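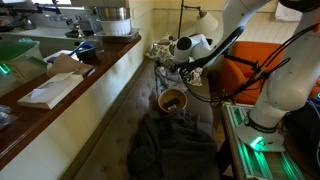 Prajapati

Home Trips Trains & Buses Food About Contact

Search this blog Type and hit enter

Nov 28, 2021

I had a free week and a strong wish to be somewhere with worse weather than home, so I went to Grenside. It's a harbor town with one long hill in the middle of it, and the people who built the place put everything useful at the top and everything pretty at the bottom. You will be doing the hill a lot. My hotel was halfway up, so I got to be out of breath in both directions.

The way to get there is the Flerent, the slow ferry that leaves from the north dock. There's also a fast boat, which costs twice as much and cancels whenever the sea has an opinion. The Flerent goes no matter what. I've now been on it in what the man at the snack counter called "a bit of movement," and I can report that the soup is served in mugs with lids and that the lids are there for a reason.

Buy your ticket at the window and skip the machine. The machine only sells the full round trip, and the round trip is priced as if you plan to come back on the same day, which you won't, because the last boat leaves before dinner. Two singles came out cheaper for me. The woman at the window knew this and seemed to enjoy watching people find it out.

Once you're off the boat, the local buses take over. There are 7 routes and I used two of them. The number 4 goes up the hill and the number 6 goes up the hill by way of the hospital. Pay the driver in coins if you can. I gave mine a bill and got my change in a form I can best describe as ballast. A day pass exists and the drivers will sell you one if you ask, but they don't bring it up on their own. Ask before you sit down, since the bus starts moving the second your foot is off the step.

The thing everybody sends you to see is the Guken lighthouse, out past the end of the number 6. From the last stop it's a 28 minute walk according to the sign. It took me a good deal longer, but I stopped to look at some sheep and then took a wrong turn at the sheep. The path is fine in regular shoes until the final bit, where it turns into the kind of mud that wants to keep one of them. The lighthouse itself is closed from December until spring, so I got in just under the wire. Inside there are stairs, and then there is a small room with a heater and a guest book, and I spent more time with the heater.

The entry in the book right before mine just said "windy." I couldn't improve on it, so I wrote "same."

On food: the fish place on the harbor is good and knows it. There was a line at 5:30 in the off season. I had better luck at the bakery by the bus garage, where a potato pie and a coffee kept me going for most of a day. They close when the pies are gone. I learned that on the second morning, standing in the rain with my hand on the door.

A few leftovers from my notes. The luggage lockers at the dock are coin only and not big enough for anything with wheels. The hotel kept my bag after checkout without any fuss and didn't charge for it. Phone signal drops out somewhere past the hospital stop, so look up your bus back before you get there. I didn't, and waited 40 minutes in a shelter with three walls - the missing one was on the sea side.

I'd go again, maybe in May, maybe with boots. The return sailing was flat as a plate the whole way over, and I had two mugs of soup just to get some use out of the lids.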